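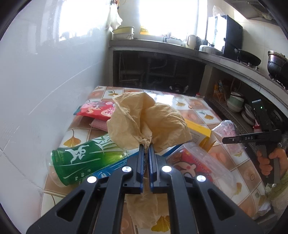 A tan sheet pinched in the middle. There is a tight knot of creases where it is squeezed.

Why do things crease?

Take something thin, like a hanky or a paper napkin, and pinch it in the middle. The parts on each side spread out like the two loops of a bow. You have also made a lot of wrinkles. Where did they come from?

A flat sheet has no spare room in it. When you pull the middle together, all the material that was spread out has to fit into a small space. It can't squash down to nothing, so it bends up and down. Each bend is a fold. Close to the pinch the folds are small and tight. Further away they get wider and softer, and you may see one deep fold between two big puffy ones.

What is happening inside?

Cotton cloth is made of threads, and each thread is made of tiny fibres twisted together. When you fold the cloth, the fibres on the outside of the fold are stretched a little and the ones on the inside are squeezed. If you let go quickly, most of them spring back. If you leave the cloth screwed up, some of the fibres settle into their new places and the crease stays.

Paper has fibres too, but they are pressed together in a mat. They do not spring back well, and some of them break when you fold them. You can smooth out a crumpled napkin but the lines will still show.

Wool is very springy. A wool jumper can sit at the bottom of a bag all day and come out nearly smooth.

How does an iron work?

Heat and steam let the fibres move again. The iron presses them flat, and as the cloth cools they stay that way. Paper can't be mended like this - a broken fibre stays broken.

Try it yourself

You will need a cotton hanky, a paper napkin, a woolly sock and a table to work on.

1. Pinch each one in the middle and hold it up. Look at how the folds spread out.
2. Screw each one into a ball and put a heavy book on top.
3. Wait for 4 minutes.
4. Take the book away, open them out and draw the creases you see.

Which one has the most lines? Try again and leave the book there overnight - the creases in the hanky should be much sharper.

Words to know

Fibre: a very thin hair-like piece of material.
Crease: a line left behind by a fold.

Written by Nouhaila Tawfik, July 2018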